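Desk tips, small workspace edition

Updated 11 Mar 2022

Redid the desk in February, finally. Writing it down before I forget what worked.

Card reader first. Mine used to live behind everything and I'd knock a cup over reaching for it. Put it near the front, left of center, turned a bit so your hand lands on it. Flat on the wood, nothing stacked on top. If it slides, two dots of museum putty underneath. Not glue. Glue takes the finish off, ask me how I know.

Cables. One cable across the desktop is fine, more than that and you start snagging sleeves. Run it toward the back edge and tape it under the lip. I used the Dalell clips, the small ones, they hold ok on a smooth desk but fell off the rough underside in a week. Wipe with alcohol first, let it dry, then press for a full minute.

Organizer on the right if you're right handed and mostly write. On the left if you mostly use a mouse. Wood ones are heavier and don't wander. Zomham makes one 14 inches wide, too wide for me, blocked the drawer. Measure first!! Mine is shorter and I still had to shift it over.

Boxes standing up on the desk: keep to the back. White ones show every fingerprint, damp cloth, no spray.

Pale wood tops. Coffee rings come out with a little baking soda paste if you catch them same day. After that, forget it. Wipe along the grain, dry right away. Dont leave rubber feet sitting in one spot for months, they leave grey marks that wont lift. Move stuff when you dust.

Loose cards, phone, keys. Pick one spot and stick with it. Front edge, flat, where you can get a hand on it. I tried a little tray from Lombardi and it just filled up with receipts.

Last one. Clear the middle before you quit for the day. Takes me a couple minutes. Everything either in the organizer or in the drawer, reader and cable stay put. Wiping down a bare top is a lot easier then lifting things one at a time.

Drawers next, when I get to it. Mine is a mess of old batterys and pens.

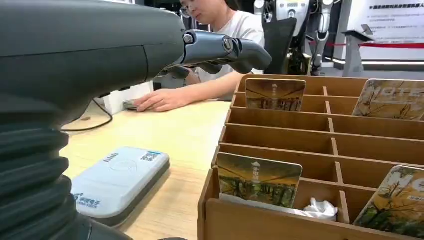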